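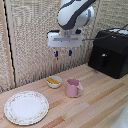 # The jigsaw that ate our winter

My daughter is nine, and until last December she thought jigsaws were something you did at Granny's when the telly was broken. I wasn't much better. I'd had a couple of floor puzzles as a child (farmyard, fire engine, the usual) and then nothing for thirty years. So I can't really explain why, on a soggy week in Flarkmont with the whole family squashed into a rented cottage, the two of us walked into Demirtaş and walked out with a 2,000-piece harbour.

Demirtaş is one of those shops that sells a bit of everything. Seeds and envelopes at the front, wool down the left, and right at the back a tall set of shelves full of games and puzzles that looked as if they had been there since before decimal coins. We'd gone in for batteries. My daughter found the shelves while I was queuing and came back hugging a box nearly as wide as she was.

"It's got a dog on a boat," she said.

It did have a dog on a boat. It also had a great deal of sea, which I pointed out, and a great deal of sky, which I should have pointed out harder. The box was made by Protden, a name I didn't know then and now look for in every charity shop window I pass. I paid for it, we forgot the batteries, and that was that.

## Starting badly

We started on the cottage floor, in front of the fire, which was cosy for twenty minutes and then agony. I'm not built for kneeling. We tipped the whole lot out in a heap and dived in, each of us grabbing bits we liked the look of. She wanted the dog. I wanted the red fishing boat. Neither of us had given a thought to the edges.

By bedtime we had half a dog and most of a funnel, and everyone else had to step over us to get to the stairs. Then the holiday ended, and we had to get the thing home! If you've never tried to move an unfinished jigsaw on a bus, I'd leave it that way. We slid the finished clumps into freezer bags, swept the rest into the box and rode the 162 back to Kirnness with the lid held on by my scarf. The dog lost an ear somewhere in the bag. We found it again, but it gave us a nasty moment.

## A board of our own

At home we got more sensible. There was an old sheet of hardboard behind the wardrobe, left over from some job I'd meant to do, and it turned out to be a few centimetres too small. I measured it three times, as if it might grow. In the end I bought a bigger piece and stuck felt on one side — green, because that was what the market had — and it has lived under the sofa ever since. It slides out after tea and goes back before breakfast.

Sorting was the next thing. My daughter took charge of this, and she has Views. I'd have gone by colour and left it there. She went by colour, then by shape, then by what she called "feeling", which meant that some blue pieces were sea and some were sky and she could tell just by looking. I was doubtful, but she was right far more often than I was. We used baking trays at first, until I needed to bake something, and after that we used the lids of shoeboxes.

The edge took us four evenings. I'd always heard that you do the edge first and it's the easy bit. Ours had a long stretch of plain pale sky along the top, and I put one piece in the wrong place early on and everything after it was one along. We only noticed when the corner wouldn't meet. She was very kind about it, in the way you're kind to an elderly cat.

## The sky

Ah, the sky. We left it till last, as you do, and by then it was nearly February. I counted what was left one night out of pure spite: 215 pieces, every one of them the same milky blue. The dog was done, the boats were done, the gulls and the lobster pots and the little woman with the bicycle were all done, and above them was a hole the shape of a cloudless afternoon.

This was where I'd have packed it in. I was ready to say that it looked lovely as it was. But my daughter had a system. She picked one gap, and tried every piece of the right shape in it, one after another, putting the wrong ones face down so she wouldn't pick them up twice. It's slow, and it's dull, and I have to say I came to love it. You don't have to be clever. You can chat, or have the radio on, or sit there saying nothing at all.

We talked more over that sky than we had all autumn. Not big talks, mostly. Who had fallen out with whom at school, whether a whale could fit in the swimming baths, what I wanted to be when I was her age (a vet, then a lorry driver). She'd tell me things with her eyes on the pieces that she'd never have told me across the dinner table. I learned to keep my eyes on the pieces too.

## Swapping

The finished harbour stayed out for a week, with strict rules about cups. I'd wondered about gluing it and hanging it in the hall. She was horrified. Somebody else might want to do it, she said, and she was already breaking up the quay.

That led us to the puzzle swap at Kirnness library, which I must have walked past a hundred times. It's one table by the large-print westerns. You leave one, you take one, and there's a slip of paper in each box where people write comments. "Piece missing from church roof." "Did this with my leg in plaster." "Too many ducks." We spent ages reading them before we chose anything. On our slip my daughter wrote "Sky is horrible, keep going" and drew the dog.

We came home with a vegetable stall, 1950s-looking, all marrows and tomatoes and a striped awning. I thought it'd be a doddle after the harbour. The awning has been driving me up the wall since Easter, and yesterday I found a piece of carrot in my slipper.

She's already got her eye on the next one. It's a snow scene, another Protden, and from what I could see of the lid it's almost entirely snow.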